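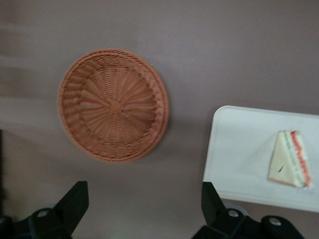 A tea room shuts and you don't just lose the scones, one of the replies to our questionnaire began, you lose the only warm place where you can sit for an hour by yourself and not feel odd about it. We read that out to each other on the first afternoon of sorting and it rather changed what the project was about.

The Tea Rooms of Lindcombe: Who Uses Them and Why
Geography project report, second year group

Introduction

Lindcombe has a population of 3240, and for a place of that size it has always been very well supplied with tea and cake. At the busiest point in the town's history, when the railway still brought day trippers up from the coast, the trade directory listed 10 tea rooms between the bridge and the church. Now there are two, Galli's on the High Street and the Flemitow, which is down by the river and has the better view but the worse parking. We had all been to both of them with grandparents long before we had to write anything about them, and we should admit that this made us fond of the subject from the start.

Our question was a simple one: who still goes to a tea room when there are coffee chains on the ring road and a perfectly good kettle at home? We had expected the answer to be visitors.

How we did it

We left paper questionnaires at Galli's, the Flemitow, the library and the doctor's surgery throughout September, with a box at each to post them back in. We got 176 filled in, which was far more than we had planned for, and typing them up took most of half term. We also spent a morning in the library with the old directories and a great deal of help from the staff there, who let us stay on over lunch.

Both tea rooms let us sit in a corner and make notes on how busy it was at different times of day. We had to buy something each time. It was no hardship, although the budget we had drawn up did not allow for it and we would advise next year's group to think about that early on.

What people told us

Most of the replies came from people who live in Lindcombe itself, and many of them go every week. The commonest reason given was meeting a friend, but a surprising number said they went alone, usually mid-morning, and liked it when the staff knew their order. Younger people mostly came with family. Several parents of small children asked for more room for pushchairs, especially at the Flemitow, where the door is narrow and has a step.

Cake came up a great deal. We had only left two lines for "anything else you would like to tell us" and people wrote up the margins and over onto the back. There is strong feeling about jam and cream in a sponge, about whether a slice ought to be a proper wedge or a neat little square, and about Gideo, the almond and lemon cake that Galli's makes at Easter and that many people would like to see all year. 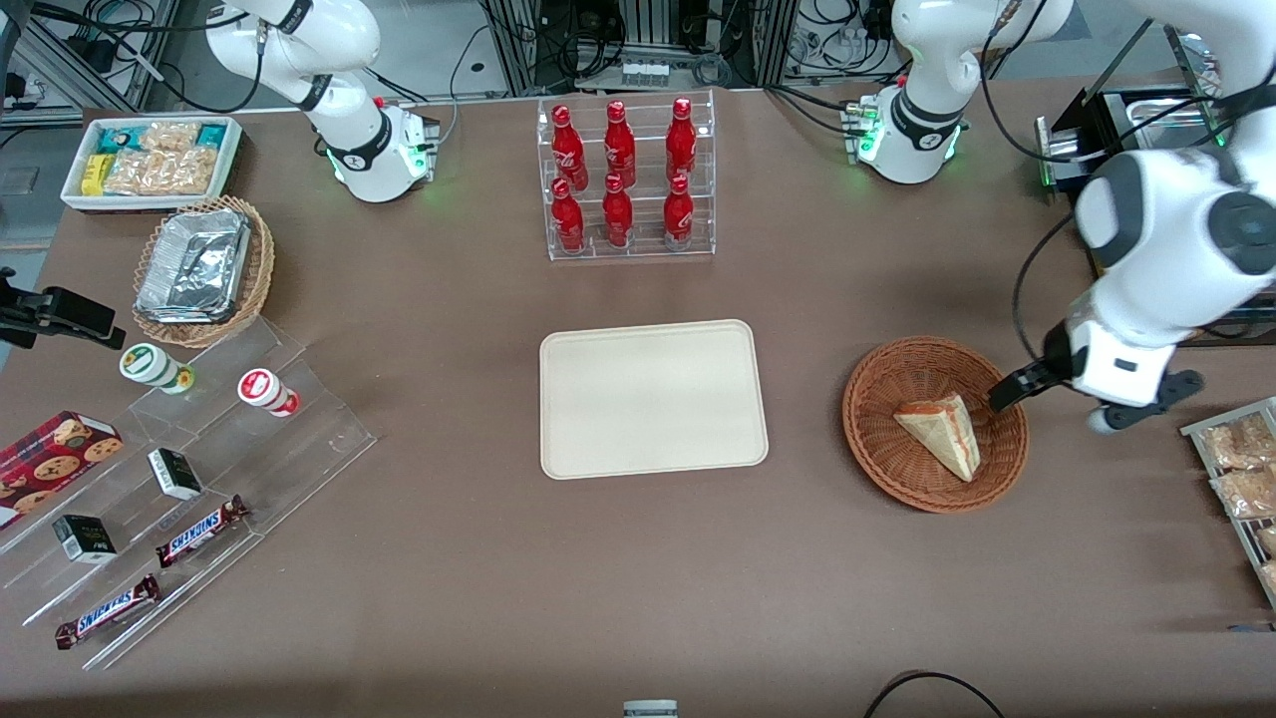
What we would change

We should have asked people how they travelled. We only thought of it when we were drawing the maps, and by then the boxes had been collected. We also think the surgery was a mixed choice, as some people were called in halfway through and handed back a form with the last page blank.

If we were doing it again we would go in winter as well. The Flemitow closes early from November, and we would like to know where its regulars go in the afternoons, or whether they just stay in.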